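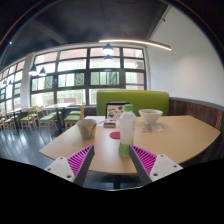
The owner of the café on the ground floor of the Marwat building took over the lease with her brother, and she still works the lunch shift herself. We talked at one of the booths between the end of lunch and the start of the afternoon coffee trade. She had asked to be quoted without her name, as the two of them do not agree on everything and she did not want to speak for both.

She began with the tables. "People order at the counter in most places around here," she said. "We bring it to you. So everything you might want has to fit on the table before the food comes, and there still has to be room for the food."

The lunch menu is short. There is a soup, a sandwich, a rice dish and one thing that changes. The soup goes out in a white bowl with a wide rim, and she has had arguments with her brother over that rim. He says it takes up space. She says it gives the server somewhere to put a thumb.

"You carry 17 bowls across a room at noon and then tell me you don't want a rim," she said.

The bowls came from a restaurant supplier called Hollel, which sold her a used lot when she opened. She paid $245 for the lot and has replaced a few since. The booths came with the room. The green was the choice of the previous tenant, and she planned to have the seats covered in brown. The quote was $1,050 per booth and she dropped the idea.

"After a while I stopped seeing it," she said. "Then customers started saying 'the green place' when they gave directions, so now I'm stuck with it. That's fine. It wipes clean."
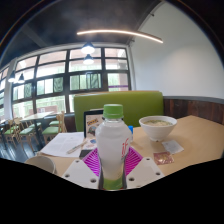 Page last changed: May 14, 2020

On drinks, she is less relaxed. The café used to pour everything into glasses. Now the cold drinks are served in the bottle with the cap on, and the hot ones mostly go into paper cups, even for people who are sitting down.

"Half of them don't finish," she said. "They have to be back upstairs. If it's in a paper cup they take it with them, and if it's a bottle with a cap they put it in a bag. I was throwing out a lot of coffee."

She said the change also cut down on washing. The kitchen has one sink and a small machine, and on a full day the machine could not keep up with glasses and bowls together. Now it is bowls, plates and spoons.

I asked about the coasters. Her brother bought them, she said, and he is the one who puts them back where they belong at night. The tabletops are pale and they mark. A cold bottle left standing through a long lunch would leave a ring, and the rings took a lot of rubbing to get out. She doesn't insist that anybody use a coaster. "If it's there, they mostly put the drink on it. If it isn't there, they don't ask."

The menu that stands on the table is another thing she has changed her mind about. At first there was only the board by the counter. Customers in the booths had to get up to read it, or they asked the server to recite it.

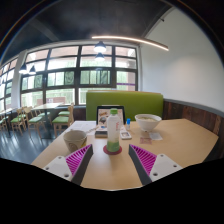
"That was the worst job in the room," she said. "Reciting. By the time you got to the rice they had forgotten the soup." She added pictures when she noticed how many people pointed instead of reading. A print shop, Gamgate, does the paper menus, and she pays for new ones only when prices change. The next change is planned for June.

Many of her customers work while they eat. Offices upstairs, including a bookkeeping firm called Brallel, send people down with forms and phones and pens, and they spread out. She doesn't mind it outside the rush. During the rush the servers are told to ask once, politely, if the papers can be moved to one side, and then to put the bowl wherever there is space.

"I've had soup on a tax form," she said. "He was nice about it. We gave him lunch."

I asked what she would fix first if she had the money. She said the sink, and then a second machine. Her brother would say the chairs by the window. By then two people had come in and were looking for a booth, so she picked up her cloth and went to seat them.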